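Keeping a laundry cell alive: finger pads, wrist camera, and what the vendor tells you
Samer Karaki – speaker notes, 20 minutes plus questions

Opening
Don't thank the organizers twice. Say who I am: I look after the sorting arm at Stultora. I didn't buy it and I didn't design it. I get the call when it drops a sock.
Ask for hands: who has a maintenance schedule? Who follows it? Wait for the laugh, move on.

The brochure number
Drundik quotes 3,000 picks between pad inspections. I would like to know what they were picking. On our cell the pads started slipping at 956, on plain cotton.
I am not calling anybody a liar. I am saying test it on your own fabric before you put it in a plan.
Somebody will bring up the Bawa pads. We tried them. Better on denim, worse on anything thin, and the screws are a size I had to order.

What I do every morning
Wipe both pads with a dry lint-free cloth. The manual says solvent. I stopped using solvent in December and the grip has been no worse. That is one cell and one winter, so don't quote me as a study.
Check the finger screws by hand. If one turns, the pad is already out of line.
Clean the camera window. Then look at the live view before anything moves.
Total time 19 minutes. Zama's service plan allows five, and I have never seen it done in five.

Wrist camera, or why I look before I measure
People want a calibration score. I had a very good score on a morning when the arm missed every second pick. A score tells you the camera agrees with the target board. It doesn't tell you much about fabric over a basket edge.
Put the slide up. Give them time to look before talking.
Points to make: fingers open, one on each side, dark item on the rim between them. Black pads, black item. Then the shadow on the weave, left side. Ask the room where the fabric stops and the shadow starts, and whether they'd trust a threshold to find it. 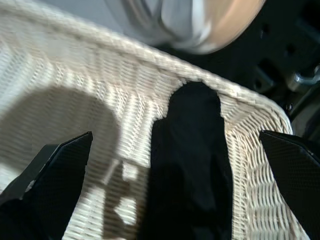

Lighting changes
Moved the lamp twice. First move helped the shadows and put glare on a steel shelf. Second move is where it is now – fine, not great.
Skip the exposure table if we're past minute 15.

Spares
Two sets of pads, one camera window, a bag of screws. The recommended kit has 34 parts. I have used four of them.

Questions
If asked about predictive maintenance: ask what it predicted, and when.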